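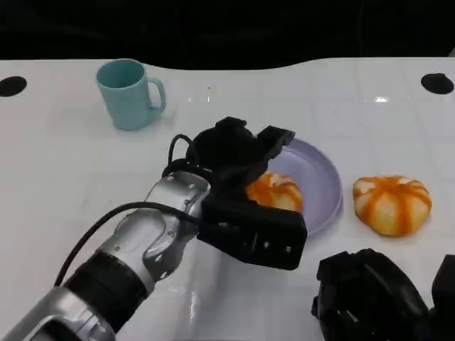
Home | News | Teams | Events | Contact

FOR IMMEDIATE RELEASE
1 Oct 2022

Nerkside Student Robotics Club to Hold Open Table Day, Enter Vendell Cup

NERKSIDE – The Nerkside Student Robotics Club will open its workshop to the public this month and has confirmed it will send a team to the Vendell Cup, the regional contest for student-built robot handling. First time for the club in the two-arm class. Doors open at 4 p.m., upstairs in the Yuen Building, use the side entrance. Free. No sign up needed.

The club started the school year in September with a new project, named Flera. Flera is a two-arm tabletop setup that students drive by hand to record everyday tasks, then use the recordings to train the arms to do the same tasks alone. Tasks so far are kitchen-type jobs: plate, mug, toy fruit. Pick up, put down, put on the plate, take off the plate. Sounds simple. It is not simple, ask anyone who has spent an afternoon on it.

As of this release the students have logged 1877 recorded attempts. Of those, 400 are with a plate and fruit, the task the team will take to the Cup. The remainder are mugs, stacking, handing things from one arm to the other, and a large number of early tries that will probably be thrown out becuase the table was moved halfway through and the positions don't match anymore.

In the last full test before this release the arms ran the plate task on their own 400 times and finished 341 of them inside the time limit. Most of the misses were round objects rolling when the gripper closed a bit off center. The team is working on a slower close and a lower approach. A softer finger pad has been tried too – results mixed, more on that after the contest.

About the contest

The Vendell Cup two-arm class gives each team a plain white table, a set of objects picked by the judges on the day, and 4 rounds. Teams don't see the objects until the first round starts. Points for objects placed, points off for anything knocked over or off the table. A team may stop its robot by hand once per round without penalty. Human driving is allowed in round one only, after that the robot is on it's own.

Nerkside will enter one team. Students are split into three jobs: driving and recording, training, and the bench crew who keep the cables, mounts and spare parts in order. Everyone changes jobs every two weeks. Club rule is that no student goes to the contest without having done at least one full turn on each.

About the open day

Visitors can try driving the arms. Two stations if the second controller is back from repair, one if not. Turns are short, expect a line. Children under ten need an adult next to them at the station. Long hair tied back, no loose scarves or lanyards near the arms please.

The students will also run the plate task without a driver every half hour and take questions in between. Posters on the wall explain how the recordings get cleaned up and used, made by last year's group and updated over the summer. Some of the numbers on the posters are old. Go by the ones in this release.

The club is also collecting household items for practice. Wanted: plastic plates and bowls, mugs with handles, toy food, small boxes, clean empty tubs with lids. Odd shapes welcome. No glass, no knives, nothing with batteries. Drop them in the bin inside the side door during the open day or any afternoon the workshop is open.

New members

There is still room this term. No experience needed and no fee. Students who can't code yet start on the recording crew and pick it up from there. Forms at the door or from the club office. Meetings are after class, twice a week, schedule posted outside the workshop.

Press

Reporters and photographers welcome at the open day, please check in at the desk by the stairs first. Students can be interviewed with a signed parent form, we have blank ones at the desk. Filming of the arms is fine at any time. Please don't use flash during the driverless runs as it throws off the cameras. Contest results will be sent out in a seperate release.

Contact: Nerkside Student Robotics Club, Press Desk, Yuen Building, Nerkside

© 2022 Nerkside Student Robotics Club. All rights reserved. | Back to top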